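Progress report to the Bestevow fund
Project: Household chores by machine, Wutano home trials
Prepared by: Selma Golob
Aug 13, 2020

The question you funded us to look at is whether a machine can take over ordinary chores in a lived-in home, and if so which ones. We are now past the halfway point. The short answer so far is that it can do a few, slowly, with somebody close by.

Since the March report we have moved most of the work out of the Zurndale lab and into people's homes. The lab kitchen had one bench, plain walls and the same set of cups every day. Results there were good and told us very little. The homes have patterned tablecloths, toiletries in piles and towels in every colour, and the arm's success rate dropped as soon as it saw them.

Collection is on track. People do the chores with hand-held grippers and the recordings go to the Wilczyńska team for training. We have 3,000 usable recordings from 11 homes. Tidying a table makes up the largest share, followed by folding, then putting away groceries.

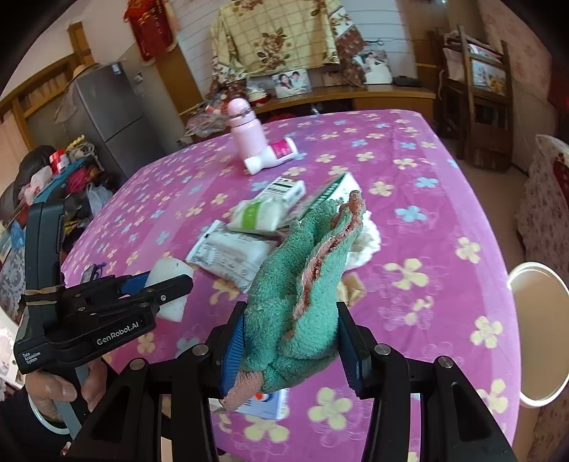
Soft items

Towels and cloths remain the hardest part of the work. A person can pinch a green towel in one gripper and keep a small white block in the other without much thought. The trained arm does well with the block. With the towel it often grabs two layers, or lets go early, and then has no plan for the heap it has made. Folding a hand towel from flat works on most tries. Folding one from a crumpled start does not, and I would not promise it by the end of the grant.

Boxes and bottles

Better news. The arm now picks up small cartons and sets them upright in a tray at a steady pace. Bottles standing up are fine. Bottles on their side still roll away from it, and we are trying a slower approach from above. Thin flat packets are hit and miss, mostly when one is under another.

Time

Clearing a cluttered table takes the arm 30 minutes. Most adults would be done in 3. Part of that gap is caution settings, which we can loosen, but the rest is the arm stopping to look again after every move.

Spending and next steps

We are under budget on travel and over on replacement finger pads, which wear faster on terry cloth than we had planned for. I would like to move some of the travel money across and will send the form separately.

Next we will record more crumpled starts, and run the table task again in the homes where it did worst — same people, same tables. The shop-floor shelf stocking work stays on hold until that is finished.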